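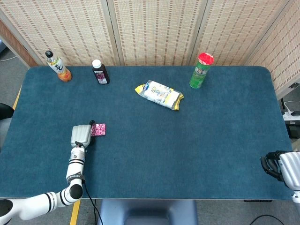
Plenska Snack Table is a set of annotated photographs of small groceries laid out on a table, kept for work on packaging recognition and shelf sorting. Each layout mixes rigid and soft packs. A typical one has bottles and a snack can with a red lid along the back of a dark teal-blue mat, and a snack bag with yellow crimped ends lying at an angle nearer the middle. Soft packs are labelled by their visible outline only.

Home Data Guidelines Downloads Changes Contact

## Contents

- 3,836 photographs, 410 layouts
- 654 photographs held back for testing
- 18 item classes, listed in `classes.txt`

## Labelling

Bottles are classed by container, then by fill level: full, part, empty, unclear. Caps and lids belong to the item and are not outlined separately. Printed text is copied only where it can be read without guessing. Items of unknown use go under `other_small`.

## Known problems

Layouts made at Tenport in August have fewer cans than those from Nondunthorpe. Clear plastic bottles have the least consistent outlines. Two classes, `carton` and `tub`, were merged in the last release.

## Upkeep

Maintained by Ahmadpour. Last changed October 27, 2021.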